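Humidity readings in a bedroom with a dust mite allergy

13/03/2020

The allergist's letter gave me one instruction I could measure, which was to keep the bedroom dry enough that dust mites do poorly. Everything else on the sheet (covers, hot washing, no carpet) is a yes or no matter. Humidity moves all day, so I bought two meters and started a log in September.

The meters are a Faren and a Harb. Both show temperature and relative humidity. The Harb stores readings and exports them as a text file. The Faren stores nothing, so I copied its numbers by hand, morning and evening, until I lost patience with it. I have 856 readings in total, most of them from the Harb.

Before trusting either one I did the salt test. Put table salt in a bottle cap, add water until it looks like wet sand, and seal it in a clear bag with the meter. After a night at a steady room temperature the air in the bag should settle close to 75 percent. The Harb read 2 points low. The Faren read high, and by more, so I wrote the correction on a piece of tape and stuck it to the back.

Position matters more than I expected. On the outside wall, behind the headboard, the reading was always higher than in the middle of the room. The wall is colder, and cold air holds less water before it gets damp. The mattress sits against that wall. I pulled the bed out by the width of my hand and the gap between the two meters shrank within a week.
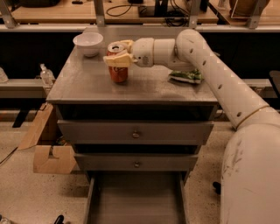 Does a dehumidifier have to run all night to make a difference?

In my room the evening hours did most of the work. I ran it with the door shut for the last part of the evening and switched it off at bedtime, and the overnight rise was small on dry days and larger on wet ones. Two people breathing in a closed room add a fair amount of water, so leaving the door open a little also helped.

The dehumidifier is an Umaretti. I set the target at 45 percent, but its own sensor sits next to the warm outlet and shuts the machine off early, so the room stays higher than the display claims. I now set it lower than I want and go by the Harb.

The mattress and pillow covers are from Fudetti. Ghada Saab, who shares the room and does not have the allergy, found them noisy at first. They got quieter after a few washes. I wash the sheets over them hot, every week, and wipe the covers down when I change the sheets.

As for symptoms, I kept a score each morning for sneezing and blocked nose. The scores went down over the winter. I changed the covers, the bed position and the humidity in the same month, so the log can't separate them - poor design on my part. Heating season dries the air anyway.

The next thing to check is the closet, which shares the cold wall and has no airflow. The Faren goes in there tonight, tape and all.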